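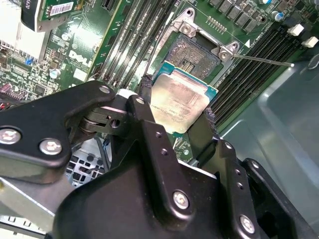 4. Setting up an office backup computer

Senside runs on an ordinary desktop computer, and most offices use one that was already on a shelf. This section covers getting the computer ready, installing Senside, and making the first backup. Allow an afternoon. The first backup itself usually runs overnight.

Read section 3 (Choosing a computer) before you start. If you are moving from Troltus, read section 9 as well and leave the Troltus computer running until you have tested a restore.

4.1 Before you begin

You will need:

The backup computer, with a keyboard and monitor for the first day
Two drives of the same size
A network cable long enough to reach the office switch
The Senside installer on a USB stick
The license sheet that came with your order
A notebook or a printed copy of the log page in section 12

Add up the size of the folders you want to protect and double the result. An office with 400 GB of shared files should buy drives of at least 1 TB. Scanned drawings and video take up space faster than people expect, so check those folders first.

CAUTION: Everything on the two drives will be erased during setup. Copy off anything you want to keep.

4.2 Choosing where it goes

1. Pick a room that stays dry and can be locked.
2. Stand the computer on a shelf or a low table, off the floor.
3. Leave a hand's width of space behind it and on both sides.
4. Plug it straight into a wall outlet or a battery unit. Do not use an outlet that is controlled by a light switch.
5. Run the network cable along the wall and tape down any part that crosses a doorway.

Note: Do not put the backup computer in the same room as the computers it protects if you can avoid it. A different floor is better. A different building on the same network is better still, and section 8 explains how to do that.

4.3 Fitting the drives

1. Shut the computer down, unplug the power cord, and wait a minute.
2. Take off the side cover and keep the screws in a cup.
3. Touch bare metal on the case before you touch any part inside.
4. Slide each drive into its bay and fasten it.
5. Connect one data cable and one power cable to each drive.
6. Write the serial numbers of both drives in your log. You will need them if one fails.
7. Put the cover back before you switch on.

If you are also changing the processor or adding memory, do that first and start the computer once to see that it reports the new parts correctly. The processor must be a type listed for your motherboard. Hold it by the edges, line up the marks on the processor and the socket, and set it down without pressing. Clean off the old thermal paste and apply new paste before the cooler goes back on.

CAUTION: The contacts in the socket bend very easily. Never slide the processor across them, and never leave tools lying on the board.
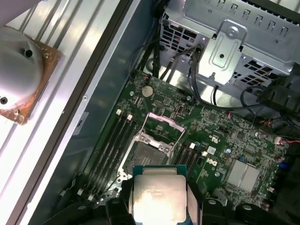
4.4 Startup settings

Press the setup key shown on the screen when the computer starts. The names below vary from one maker to another, and the nearest match is usually right.

1. Set the date and time.
2. Set the computer to switch itself on after a power failure.
3. Turn off sleep.
4. Put the USB stick first in the startup order.
5. Save and exit.

If the clock is wrong again the next day, replace the coin battery on the motherboard. Senside will refuse to run scheduled jobs when the clock is more than a day out.

4.5 Installing Senside

1. Insert the USB stick and restart.
2. Choose Install at the first menu. Choose Check Only if you just want to see whether the hardware is supported.
3. When asked for drives, compare the serial numbers on the screen with the ones in your log.
4. Choose Mirrored. Both drives will then hold the same data.
5. Type a name for the computer. Use letters and numbers only.
6. Type an administrator password and write it down somewhere that is not in the same room.
7. Enter the license key exactly as printed, including the hyphens.
8. Remove the stick when told to, and press Enter.

The computer restarts twice. When it shows a plain screen with an address at the top, the installation is finished and you can take away the keyboard and monitor. Copy down the address first.

Note: Error 13 during step 4 means the two drives are different sizes. Error 620 means the license key has already been used on another computer – contact the Cutedgate support desk and have your order number ready.

4.6 The first backup

1. On any office computer, open a browser and type the address you copied down.
2. Sign in as administrator.
3. Click Add Folder and select one small folder.
4. Click Run Now and wait until the status line reads Complete.
5. Open the Restore page, choose one file, and restore it to your desktop.
6. Open the file and check that you can read it.
7. Add the rest of your folders and set the schedule to nightly.

Do not skip step 6. The Tangen office ran nightly jobs from the spring until October with a folder of password-locked files that no one on staff could open, and the reports said Complete every morning.

Start the full backup at the end of a working day. Over a normal office network, expect around 2 hours for a small office's documents and much longer for photographs and video. People can keep working while it runs, but large files may open slowly.

4.7 Weekly checks

Look at the status page once a week, on the same day if possible. Write down the free space and the result of the last job. Restore one file each month and put your initials next to it in the log.

If free space falls below a fifth of the total, see section 6.2 (Keeping fewer old versions) before you buy larger drives.

Section revised Friday, November 25, 2022. Corrections to Frøydis Tveit, documentation.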